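Search this site
Enter keyword

Keeping a Shop Computer Alive in a Dusty Garage

I love having a computer at the workbench. Cut lists, manuals, the radio, a timer for glue-ups, all on one screen! But sawdust and grease are murder on electronics, and I have buried two ordinary desktops to learn what follows. The one out there now is a fanless Devix panel PC I bought used for $70, and it has run 2,201 hours by its own counter without a hiccup.

Go fanless if you possibly can

A fan pulls in whatever is floating around, and in a garage that means fine dust packed into every fin. Fanless boxes shed heat through the metal case instead, so leave a hand's width of open air on all sides. Mine sits on a Jurka wall arm, well away from the table saw.

Cover the keyboard, skip the mouse

A thin silicone keyboard cover is the best few dollars you'll spend. Peel it off, rinse it in the sink, let it dry overnight. I gave up on mice completely (the grit gets under them) and switched to a trackball, and wow, what a difference. Pop the ball out once a month and wipe the little bearings with a cotton swab.

Clean the touchscreen the gentle way

1. Shut the machine down so you aren't opening forty windows with your rag.
2. Blow or brush off loose grit first. Wiping it dry is how screens get scratched.
3. Use a microfiber cloth, barely damp with plain water. For greasy fingerprints, add one drop of dish soap to a cup of water.
4. Dry with a second cloth and power back up.

Keep glass cleaner with ammonia away from it!

Give it clean power

Big motors starting up can make the lights dip, and computers hate that. Put the PC on a different circuit from the saw and the compressor if your wiring allows, with a surge protector in between. I use a small Venter battery backup too, and it beeps at me every time the breaker trips.

Put your tool list on it

My favorite use of all! I keep a plain spreadsheet with one row per tool: where it hangs, when I last sharpened it, what needs fixing. Hand tools get their own tab, sickles and all, and I lay each group out on a table before I type it in, which makes it so much easier to spot a loose handle. 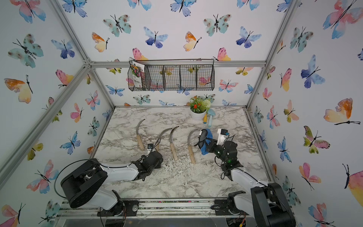

Watch the heat in June

By early afternoon my garage is an oven. Check the operating temperature in your manual, shade the screen from direct sun, and shut down when you head in for lunch. A light-colored cloth over the window does wonders.

Back it up

Copy your files to a thumb drive and keep the drive in the house. Mine lives in the kitchen junk drawer with the takeout menus.

Related tips
Labeling cables so they stay labeled
Trolura shelf brackets: how I mounted mine
Getting pine pitch off saw blades
A quieter shop vacuum
Where to put the bench light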